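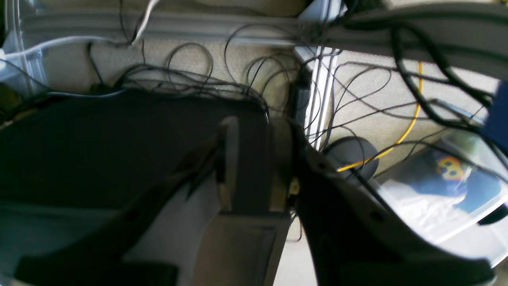 Laut Sylvie Bergeron kippt der Gatell-Ständer mit einem großen Tablet im Hochformat nach hinten, sobald man oben aufs Display tippt, und zwar jedes Mal. Sie würde ihn so nicht rausgeben.

22. Juli 2021

Also nachgemessen. Gatell, Alu, Fuß zu kurz. Im Querformat steht er sauber bis 60 Grad, im Hochformat ist bei flacherer Neigung Schluss. Sylvie hat recht, aber nur ohne Hülle — mit der Caron-Hülle sitzt das Tablet tiefer in der Auflage und es hält. Knapp.

Ferkex dagegen: steht wie ein Klotz. Dafür ist die Lippe vorne so hoch, dass man von unten kaum noch wischen kann. Auflage 4 mm Filz, riecht nach Kleber. Kabeldurchlass zu eng für gewinkelte Stecker, gerader geht gerade so.

Gelenk Gatell: 200 mal auf und zu, von Hand. Danach merklich weicher, aber kein Spiel seitlich. Schraube nachgezogen, viertel Umdrehung, wieder ok. Inbus liegt nicht bei!! Kolleck anschreiben, ob die Serie mit Schlüssel kommt oder ob das nur beim Muster fehlt.

Versuch mit Zusatzgewicht hinten: vier Stahlscheiben unter den Fuß geklebt, doppelseitiges Band. Kippt nicht mehr, sieht furchtbar aus. Längerer Fuß wäre besser, hab Kolleck schon im Juni danach gefragt, keien Antwort.

Offen:
Gummifüße Ferkex, hinterlassen Streifen auf hellem Lack. Abwischbar? Nochmal mit Alkohol.
Gatell mit kleinem Tablet, noch garnicht probiert
Sylvie fragen welche Hülle sie drauf hatte, oder ob wirklich ohne
Caron-Hülle zurück ins Regal, Magnete prüfen — die untere Kante klappt auf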